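Football Analytics, Unit 9 handout
Reading a bowl matchup: what the record hides
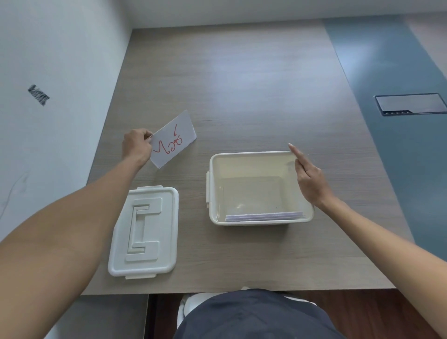

Notes only, not a substitute for coming to lecture. Bring the Wiltden packet, we use the drive charts in the second half.

Start with the question from last time. Two teams, same record, one favored by more than a touchdown. Why? Most of you wrote "strength of schedule" and stopped. Fine, but it's worth one point out of four. Need more.

1. Records

Win-loss is a small sample. Twelve games, maybe thirteen. Close games swing on a fumble bouncing the right way or a kicker having a good night. A team that goes 5-0 in one-score games is probably good, but not 5-0 good. Look at margin first, then at record.

Watch garbage time. Stosska's season in the packet looks great by margin until you pull out the fourth quarters against backups. Drirville is the opposite: up big, sat the starters, gave up two late scores, three separate times. Raw margin makes Drirville look ordinary. They weren't.

2. Yards vs. plays

Total yards is the number on TV and nearly useless alone. A team that runs more plays gets more yards. Use yards per play. Better, success rate:

1st down: gained half of what's needed
2nd down: gained 70 percent of what's left
3rd and 4th: got the first down or the score

Count successes, divide by plays. Done by hand it takes a while. Do it by hand once anyway.

Explosive plays, for this class: runs of 16 or more, passes of 20 or more. Other people use other cutoffs. Use ours on the homework so the answers match up.

Offense with a low success rate and lots of explosives = streaky. Looks brilliant one week, three and out all day the next. That's Stosska. Drirville is high success, few explosives. Long drives, lots of third and short. Which one do you want for a single game? Depends if you are the underdog. Underdog wants variance. We argued about this for half of lecture and didn't settle it, see section 5.

3. Field position

Skipped a lot. Average starting spot matters more than people think, and it's partly special teams, partly turnovers, partly the defense getting stops early in the drive. Don't credit it all to the punter. Chart on page two of the packet, the column labels for "own" and "opp" are swaped, fix yours.

4. The long layoff

Bowls are odd. Things to check before you trust any season number:

Who opted out or is in the portal
Coordinator changes (is the play caller still the play caller)
Injured players who come back after a month off
Travel, surface, weather
Does either team care about this bowl

The last one you can't measure. You can mention it in a writeup, but don't put a number on it. People who say a team "wanted it more" decided that after the final score.

Backup quarterback with four weeks of practice as the starter is a different player from one thrown in at halftime. His passing line from relief appearances tells you little. If all you have is 20 attempts, say so and move on.

5. Simulating one game

The Russo spreadsheet on the course page does it drive by drive. Put in success rate, explosive rate and starting field position for both teams, it plays out a game. Run it 500 times. Write down the win share and the spread of margins, not just the average.

Then raise the underdog's explosive rate, lower its success rate so that points per drive stay the same, and run again. Win share should move up some. If it goes down you probably changed the wrong row, happens every year.

The sheet ignores the clock. So no kneeldowns, no two minute drill, no going for it late when behind. Keep that in mind when you see a final margin in the forties.

6. Homework

Data file has 2719 plays, both teams, full regular season. Bowl game is not in it, on purpose.

a) Success rate and explosive rate, each team, offense and defense.
b) Same again with garbage time out. State your cutoff. Any sensible cutoff is ok but use the same one for both teams.
c) Run the Russo sheet with the numbers from b).
d) One page, who wins and how sure are you. Has to have a probability in it. "Should be close" gets zero.

Penalties: drop plays wiped out by a flag, keep the ones where it was declined. Sacks count as pass plays. Spikes and kneels come out. Ask if you hit a play type not on the list, there's a couple of weird ones in the Drirville games.

Due 28 May 2024, paper copy, before lecture starts. Name on every page please, staples come off.

Next unit: fourth down decisions. Read the Wiltden packet through to the end and skip the appendix.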